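제목: Re: [함께밥] 공동부엌 소음이랑 장난감 상자 건

Napaporn Phetsri 님이 쓰신 글:

> 다들 안녕하세요. 8월 이용 시간표를 다시 짜려고 합니다. 오전은 어린이 놀이 모임, 오후는 반찬 모임으로 나누자는 의견이 있었는데, 반찬 모임에서 오전에 불을 못 쓰면 김치는 언제 담그냐고 하셔서요.
>
> 그리고 놀이 모임 장난감 상자를 창고로 옮기자는 얘기도 나왔습니다. 의견 있으신 분은 이 메일에 답장으로 주세요.
>
> Napaporn

Napaporn 님, 정리 고맙습니다. 김치 담그는 데 불을 얼마나 쓰는지부터 따지고 싶지만, 풀 쑤는 냄비를 두고 지난번에 답장이 28통 오간 것을 기억하므로 참겠습니다.

시간표부터 말씀드릴게요. 저는 오전 오후로 딱 자르는 데 반대합니다. 놀이 모임은 아무리 길어도 두 시간이면 끝납니다. 아이들이 지치기 전에 어른들이 먼저 지칩니다. 그러니 오전 11시부터는 반찬 모임이 들어와도 됩니다. Somkiat Inthanon 님은 그러면 파 써는 옆에서 아이들이 뛴다고 걱정하시던데, 작년 김장 때 제일 많이 뛰어다닌 분이 누구셨는지는 적지 않겠습니다.

장난감 상자는 창고로 보내지 말았으면 합니다. 우리 창고는 물건이 들어가면 전설이 되는 곳입니다. Bisudlow 찜기 세트가 그렇게 됐고, Wiroj Nakpan 님의 장화 한 짝도 그렇습니다. 상자는 지금처럼 싱크대 옆 낮은 선반에 두고, 뚜껑에 목록만 붙이면 됩니다. 목록은 제가 쓰겠습니다.
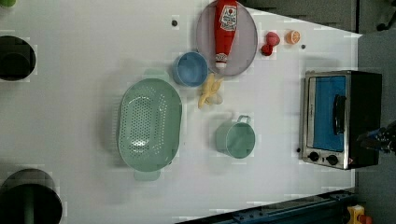

*장난감 일부. 빨간 케첩병, 하늘색 그릇, 껍질이 벗겨지다 만 바나나.*

새로 사자는 의견에는 답을 미루고 싶습니다. Wannasri에서 나온 나무 채소 세트가 예쁜 건 압니다. 저도 장바구니에 넣었다가 가격을 보고 조용히 창을 닫았습니다. 우리 회비 통장에 그런 기개는 없습니다. 동네 벼룩시장에서 한 개에 3,000원짜리를 골라 오는 편이 우리 형편에 맞고, 아이들은 당근의 원산지를 묻지 않습니다.

다음은 소음입니다. 아래층 Helmut Lammers 님이 의자 끄는 소리를 또 말씀하셨습니다. 아주 정중한 쪽지였고, 그래서 더 무서웠습니다. 의자 다리에 펠트를 붙이는 일은 지난 회의에서 모두가 찬성했고 모두가 남이 할 줄 알았습니다. 펠트는 이미 서랍에 있습니다. 200장들이를 샀으니 식탁 다리까지 붙이고도 남습니다. 토요일이니 일요일이니 또 날짜 투표를 하느니, 오시는 분마다 자기가 앉은 의자 하나씩만 붙이고 가시면 좋겠습니다.

가전 손잡이 닦는 당번도 시간표에 같이 넣어 주세요. 다들 상판은 열심히 닦으시는데 손잡이는 이상하게 남의 집 물건처럼 대하십니다. 튀김을 한 날에는 주방 세제를 묻힌 행주로 한 번, 물행주로 한 번 닦으면 됩니다. 지난번처럼 철수세미를 드는 분은 없기를 바랍니다.
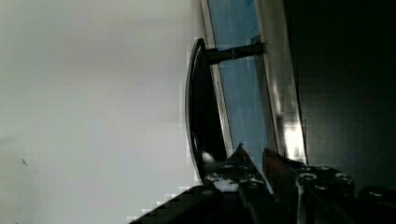
*당번표에 넣을 곳: 검은 손잡이.*

마지막으로 냉장고. Amnuay Srisuk 님, 두 번째 칸의 Hever 절임 병이 아직 그대로입니다. 이름표가 붙어 있어서 아무도 못 버리고, 뚜껑이 부풀어 있어서 아무도 못 엽니다. 8월 시간표가 나오기 전까지만 거취를 정해 주세요. 드시겠다는 결정은 말리겠습니다.

제 의견을 줄이면 오전 11시 교대, 상자는 그 자리, 펠트는 각자 한 의자입니다. Undach 상가 쪽 부엌을 빌리자는 안은 계약서를 본 다음에 따로 메일을 쓰겠습니다. 거기는 월세보다 주차가 문제입니다.

반찬 모임의 한 사람 드림

추신. 고춧가루 통에 파프리카 가루를 채워 두신 분, 색은 정말 고왔습니다.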